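Things at Home, Part 9 of 15

How Lids, Hinges and Latches Work

Look in any kitchen and you will find a lot of things that open and shut. The fridge has a door. The trash can has a lid. The cupboard has two doors, and the jam jar has a top that you twist. We open and shut these things all day and hardly look at them.

This part is about boxes with lids. A box is one of the oldest ways to keep things together. People have made boxes out of wood, clay, tin, leather, cardboard and plastic. Some boxes have no lid at all. Some have a lid that lifts right off, like a shoebox. Others have a lid that stays joined to the box when you open it, and for that you need a hinge.

What is a hinge?

A hinge is a joint that lets one part turn while it stays joined to another part. Your elbow works a lot like a hinge. It lets your arm fold and unfold, but it will not let your lower arm come away from the rest of you.

Many door hinges are made of two flat pieces of metal with a pin running through the middle. One flat piece is screwed to the door and the other is screwed to the door frame. The pin holds them together and the door turns on the pin.

There are simpler hinges too. If you fold a card in half, the fold is a hinge. Some plastic boxes are made the same way. The plastic is very thin along one line, so it bends there. This is called a living hinge, even though it isn't alive. You may have one on your shampoo bottle.

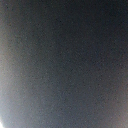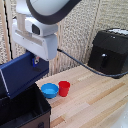
By Diane Campbell
Caltbridge Young Readers' Pages

The black storage box on the table has a dark blue lid with a hinge. The lid is tilted up, so the inside of the box is open. There is a small metal clasp with a blue tab at the top of the lid. A clasp is a part that holds two things together.

Why have a hinge on a box?

A lid with a hinge can't get lost. If you have ever looked for the top of a lunch box when the bus was coming, you know why that is useful. It also means you can open the box with one hand and put something in with the other.

There is a bad side too. A lid that lifts off can be put anywhere, but a lid on a hinge needs room to swing. If you push the box against a wall, or put it under a low shelf, the lid may bump and stop halfway. Before you choose a spot for a box, open the lid as far as it goes and see how much room it takes up.

Some hinged lids fall shut as soon as you let go. Others stay where you leave them. A lid stays open if the hinge is stiff, or if there is a part that props it up, or if it leans back so far that its own weight holds it there. Heavy lids can pinch fingers, so keep your hands away from the edge when you close one.

What does a latch do?

The hinge is on one side of the box and the latch is often on the other. The hinge lets the lid turn. The latch stops it from turning when you want it to stay shut.

A latch usually has a part that moves and a part that stays still. The moving part hooks over the other part, or clicks into a slot. When you want to open the box you lift it, press it or slide it. A latch isn't the same as a lock. A lock needs a key or a number, but anyone can open a latch.

The company Drokivetti makes storage boxes in Caltbridge. When it has a new kind of box, workers there open and shut the lid 1,000 times before any are sold. They look for cracks near the hinge, because that is where the plastic bends the most. They also check that the latch still clicks.

What about a bowl and a cup?

The blue bowl and the red cup have no lids. They don't need them, because we use them for food and drink that we are going to have soon. A lid would be in the way of the spoon.

They do have different shapes. The bowl is wide and shallow, so you can reach the bottom easily. The cup is taller and narrower, and it gets wider toward its rim. Many cups are made like this. If you have several cups of the same kind with this shape, you can often put one inside another, and the stack takes up much less room in the cupboard.

The black air fryer on the table is another thing that opens. It has no lid to lift. It has a drawer that pulls out from the front. A drawer doesn't turn the way a lid does. It slides straight out and straight back in. An air fryer gets very hot when it is on, so a grown-up should be the one to pull out the drawer.

Make your own hinged box

You will need:
an empty cardboard box with no lid, such as a small tissue box with the top cut off
a piece of stiff card
strong tape
2 paper fasteners
a short piece of string
scissors, and a grown-up to help with them

Put the box upside down on the card and draw around it. Cut out the shape. This is your lid.

Lay the lid on top of the box. Put one long piece of tape along the back edge, half on the lid and half on the box. Press it down well. Now open the lid and put another piece of tape along the inside of the same edge. The tape is your hinge.

Push one paper fastener through the front of the lid and the other through the front of the box, just below it. Tie the string to the top one. Shut the lid and wind the string around the bottom one. Now you have a latch.

Open and shut your box a few times. If the lid sticks, the tape may be too tight. Peel it off and try again with the lid open a little while you press the tape down.

Words in this part

Clasp: a part that fastens two things together.
Hinge: a joint that lets a lid or door turn.
Latch: a part that keeps a lid or door shut.
Rim: the top edge of a cup or bowl.

Part 10 is about drawers and why they get stuck.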